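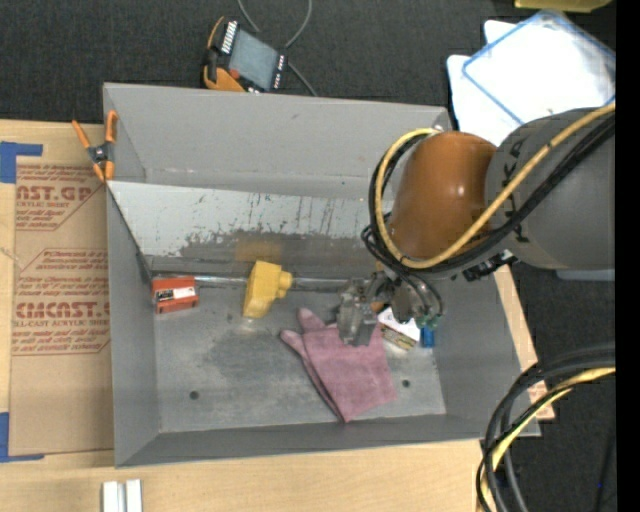

How long does it take to show a robot arm a new picking job?

Most of a morning for a simple one, longer if the thing you want picked up is soft.

Those are Linnea Nyberg's numbers, more or less, and she has been teaching arms to pick things out of bins for two years at Torvik, which does test work for small warehouses. We talked on 24 May 2018, in the corridor mostly, then by the cell, then in the corridor again as the compressor was too loud for my recorder. Notes typed up the same night so forgive the gaps.

First thing I asked was by hand or by remote. Both, she said. By hand means you release the arm, grab it near the wrist and walk it through the motion. Remote means you drive it, with the pendant or with the Kikudel, a hand controller she likes a lot more than her boss does.

"With your hands on it you feel the weight and that's nice, but you are also in the way. Your elbow is in the bin. You push the cables around. Then it plays back without you and the cables hang different and it catches on something."

So for bins, remote. For wiping, folding, pushing a drawer shut - hands.

What goes in the bin? Small cartons, hard plastic stuff, a work glove. I asked about the glove.

"Everybody hates the glove. A box, you come down, you close, you go up. A glove you have to decide. Do I take the cuff, do I take the middle? If I take the cuff on Monday and a finger the day after, the arm learns to go somewhere between the two and closes on nothing."

Her rule now is one person per item for the first batch of demonstrations. She does gloves. Helge Lindqvist does boxes. They swap later, when the software has something solid to compare against.

The software is called Breltus and she has opinions. It records the arm joints and the gripper and the camera together, fine, but it used to start recording when you touched the controller, not when you moved. Meaning a whole lot of seconds of an arm doing nothing while somebody scratches their nose. The arm learned that too. It would hang over the bin and wait. Fixed last August, she thinks, or September.

How many demonstrations is enough? She laughed at that one. The current set is 2080, all done by remote, all from one bin. Of those they kept 1317.

"Helge wanted to keep more. We had a bit of a fight, a friendly one."

I found Helge by the coffee and he agreed it was friendly. His side - the bad ones are useful. A missed grab and then a good second try shows the arm how to recover, and if you only feed it perfect picks then the first time it misses it has no idea where it is. Linnea's side is that most of the ones thrown out werent recoveries, they were just people driving badly after lunch. They've settled on keeping any miss that ends in a pick inside the same recording.

Walls are the other trouble. An object in the open is easy for almost any gripper. Against the side of a metal bin you have to come in tilted, or nudge the thing out first, and new operators never nudge.

"They want to go straight to it. I tell them be slow, be ugly, push it first. You would do that with your own hand and not even notice."

She trains new people on it in an afternoon. Gamers pick up the stick quickest but they go too fast. The best operator she ever had came from a bakery.

Did they try the other way, just programming each pick? Sure, with Zenent, the vendor package they had before. It worked for boxes as long as the boxes came in facing the right way. Change the carton and you were back at the keyboard. She doesnt miss it, though she says the error messages were better.

Last question, what would she change tommorow if she could. I was expecting a faster arm or a new camera.

"The chair. You sit there driving for two hours and your neck is gone. Write that down please, maybe somebody will read it."

Then the compressor came back on and she went in to do gloves.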